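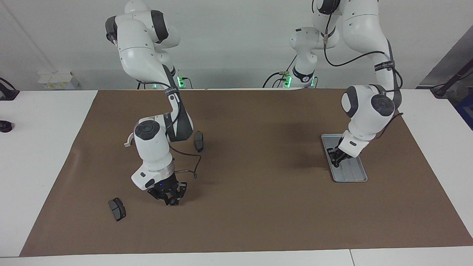
The woman who runs the night bakery at Munell has been getting up at the wrong end of the day for 16 years. She supplies bread to three cafes in Zellthorpe and sells the rest over a counter that opens at 6 in the morning.

"People ask when I sleep," she says. "I sleep from noon. I have thick curtains and I leave the phone in the kitchen."

She learned the work in Irner, in a shop that made one kind of loaf and closed when it ran out. The owner there didn't write anything down. When she left, she spent most of a July trying to get the rye right in her own oven, and threw a lot of it to a neighbor's chickens.

"The flour was different and the water was different. I kept blaming the oven – it was a good oven."

The bakery now makes 200 loaves on a normal night. Before a holiday it's more, and her sister comes in to shape rolls. She has turned down two offers to supply supermarkets. One of them wanted sliced bread in bags, and she would have needed a second room and a machine she didn't like the look of.

Most of her flour comes from the Pasaribu mill, delivered every other week. The price has gone up twice since she began buying there. She raised the rye by a little and left the white loaf alone for as long as she could.

"The older customers buy the white. They come with the coins already in their hand. You change that price and you hear it at the counter for a month."

Asked what she'd tell someone starting out, she thinks about the rent first. Her own lease was signed before the street got busy, and she doubts she could afford the place today. Then she talks about shoes, and about finding a doctor who knows about wrists.

She has no plan to open a second shop. She would like a new proofing cabinet, and she would like the city to fix the drain out front, which backs up every time it rains hard.

"I called them again on 17th April," she says. "They gave me another number to call."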